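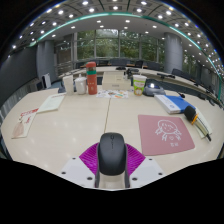
A computer mouse held upright in the ribbed pads of a hand-held gripper, with a pink mouse pad beside it.

The first rule in the Fatard handbook fits on a sticky note: put it back the way a person would want to find it. Nesrin Tuncer wrote it after watching a trainee pick up a stapler beautifully, carry it across the desk and set it down on its back.

"It counted as a success," she says. "The stapler had moved. But would you want that in your kitchen?"

Tuncer leads the practice group at Juvura, where people use hand-held grippers to show robots how everyday jobs are done. You hold the tool, you do the task, and the recording becomes a lesson. It sounds like the easiest work in the world until you try it! My first go at a mouse was far too quick, and I closed the fingers before I had them square.

The handbook, now in its third draft, runs to 24 pages and I read every one of them on the train home. It is wonderful stuff. There is half a page on how to approach a small object (slowly, and from a side you can keep in view) and a whole section on leaving desks as you find them. Cups, papers and bottles stay where they are unless they're part of the task, or unless a spill looks likely. A robot that has only ever seen bare tables, the thinking goes, will be lost at a real one.

Then there are the mistakes. Bjarke Hafþórsson, who checks recordings for the group, would like people to stop hiding them. If you fumble a grip, you finish the attempt, mark it as a fumble and start again. His team went through 2,179 attempts last winter and threw out 450 of them, mostly for missing notes. The fumbles with good notes stayed in.

"A dropped pen is fine by me," he says. "A dropped pen with no label costs me an afternoon."

Not everyone agrees on how strict to be. Hanne Baldursdóttir wants a fixed closing speed for the fingers, written down and tested. Tuncer would sooner leave it to the person's judgement – hands know a lot, she says, and a mouse is not an egg. They have been arguing about it for months, quite happily, and the current draft carries both views side by side.

The privacy pages are firmer. Personal letters and screens are covered or moved before a session starts, and anyone who shares the room is told what is being recorded. Anyone can ask for a session to stop, and the person holding the gripper doesn't get a vote.

Draft four goes out for comment in March, with a new chapter on soft things: sponges, socks and bread rolls. I've already asked for a copy.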